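Linen notes: pillowcases, sheets and the order of work
Drultendale House newsletter, September

Following the change of supplier from Marar to Kalwood, the bedding guidance for the guest rooms has been revised. The new stock is plain white throughout. It replaces the Čierny sets, which had a coloured hem and a buttoned pillowcase. Rooms 2 to 13 have been converted and the remaining rooms will follow when the second delivery arrives.

Pillowcases first. The Kalwood case has an open end and no inner flap, and is cut 5 cm longer than the pillow. The spare length has to be spread along the full case. If it is all left at one end, the fabric gathers there and the pillow looks short on the bed. Seat the closed corners before pulling the sides down, then hold the open end and shake once. Further shaking moves the filling towards the opening.
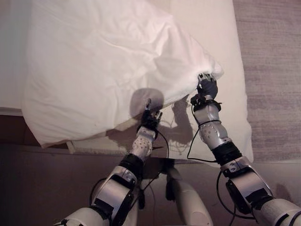 White pillowcase on the bed, with the fabric bunched at one end.

Wrinkles across the face of the case are a separate matter. They come out by hand if the case was folded on leaving the dryer, and do not if it sat in the basket overnight. Cases that have sat should go back for pressing – smoothing them on the bed takes longer and gives a worse result.

Sheets are now supplied flat only. The fitted type has been withdrawn after repeated failure of the elastic. A flat sheet should be opened out fully before it is laid, with both hands well apart on the same edge and the long side running from head to foot.
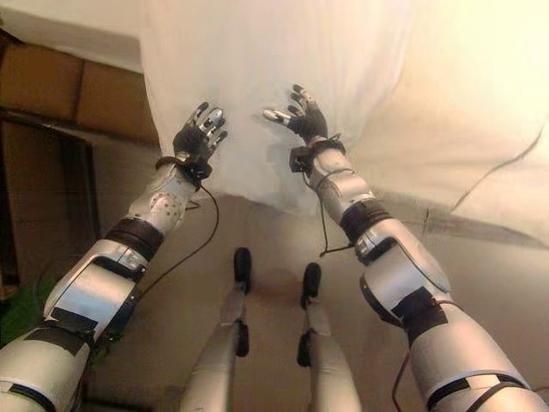

The hem with the wider fold goes to the head. Allow the same drop on both sides, tuck the foot first, and make the corners before tucking the sides. Jaanus Pärn tested two corner methods in the spring and recommends the ordinary 45-degree fold, which held better on the deeper mattresses. A pencil mark on the underside of the mattress, at the midpoint of the foot end, is enough to centre the sheet.

Sheets should be kept off the floor while this is done. The previous stock picked up fibres along the hem, and 236 items were sent back for a second wash over the last season. The bedroom carpet is beige in the part where most of the handling takes place, and pale fibres are hard to find on white cotton under the ceiling light. Check the hem by running it between finger and thumb before tucking.

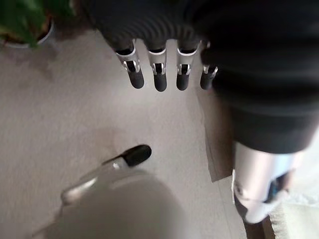
Used linen is to be bagged by type, with pillowcases separate from sheets. Mixed bags come back from the laundry with the small items knotted inside the large ones. Bags may stand on the beige carpet until the room is finished, closed at the neck, but clean stock may not. Clean sets stay on the trolley until the bare mattress has been checked.

Shelf labels for the linen cupboard are being reprinted with the Kalwood sizes. Until they are ready, single sheets are on the lower 2 shelves and doubles above. Any remaining Čierny cases should be returned to the cupboard by the back stairs and not used to make up a short set.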